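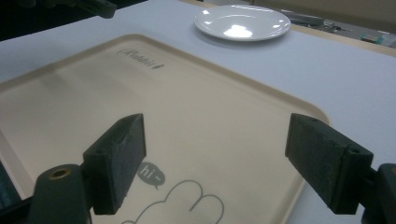

Serving tray

A serving tray is a flat, shallow carrier with a raised rim, used for moving food, cups or small stuff from one spot to another. I look after the kitchen pages on this wiki, and trays are my favorite entry by a mile, so bear with me if I ramble a bit!

Shape and rim

Most household trays are rectangles with rounded corners, which are easier to wipe out than square ones. The rim keeps a mug from sliding off when you turn a corner too fast (ask my carpet). Some trays have handles or cut-out grips, and plenty have nothing but the rim to hold on to.

Materials

Wood, metal, melamine and other plastics are all common. Plastic is light and cheap, and I reach for it most days – my big wooden one is lovely, but it weighs a ton once the teapot is on it.

Printed trays

Plain colors sell forever, but cartoon trays have their own following. You'll see beige or pastel backgrounds with an animal theme, a word or two in loopy script, and maybe a speech bubble saying "hi~" to whoever picks up the last cookie. Hinata Hayashi, who ran the Prungate housewares fair for 14 years, calls these "breakfast trays for people who don't talk at breakfast," and I can't improve on that.

Care

Warm water, a soft sponge and a little dish soap will do for plastic. Skip scouring pads on anything printed. I stand mine on edge to dry, next to the bread box.

See also: Coaster, Lap desk, Lazy Susan, Placemat

Last edited 27 Sep 2019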